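Felar Plikadex tape delay pedal

By Remigiusz Cieślak
Sep 1, 2020

Every maker of a tape-style delay says it sounds like tape. Felar says it too, on the box and again on the first page of the manual, so let's get that out of the way. The Plikadex is a digital pedal with a filter on the repeats and a wobble control. It sounds like a good digital pedal with a filter on the repeats and a wobble control. Whether you need one depends on what you play and how much you already own.

The claim we'd argue with most is "vintage warmth at any setting". Past two o'clock on the Tone knob the repeats go thin and a bit glassy. Some people will like that for surf or for noisy guitar bands. Keep it below noon and the echoes sit behind the dry sound nicely, dull in the right way, and they don't fight a vocal.

Wobble is the best thing on it. The first third of the knob's travel gives a slow drift that suits clean chords. The rest is seasickness. Felar calls the top of the range "expressive". We tried it on a drum machine and liked it for one song.

Venla Pitkänen took ours out for a week of rehearsals with her band Thibodeaux, two guitars and a very loud drummer. Her note came back as follows: "Fine. Tap tempo is too close to the bypass switch if you wear boots. Used it on everything by the end, which annoyed me."

What you get

Delay time: up to 690 ms
Presets: none, whatever the old adverts said
Controls: Time, Repeats, Mix, Tone, Wobble
Switches: bypass, tap tempo
Power: 9V DC, centre negative, 100 mA. It won't take a battery
In and out: mono only
Stock code: 1501

The power supply isn't in the box. Daisy chains gave us a faint whine with the Mix turned up, so budget for an isolated supply if you haven't got one. The knobs are small and the labels are dark grey on black, no help at all on a dim stage.

Felar also sells a "studio matched" version at a higher price. We asked what it was matched to and are still waiting. Until we hear, we only stock the ordinary one.

Returns are accepted in resaleable condition, with the box. Hook-and-loop tape stuck over the serial number means we can't take it back.

Related items

Calten spring reverb, second hand
Calten two-loop switcher
Felar Plikadex Mini (due December)
Patch leads, angled

Contact the shop: 2889, option 2 | © 2020 | Back to top
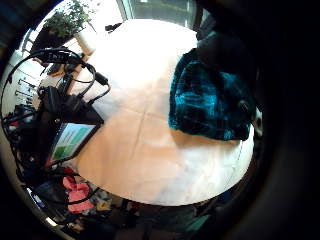
Plaid fabric on a round white table.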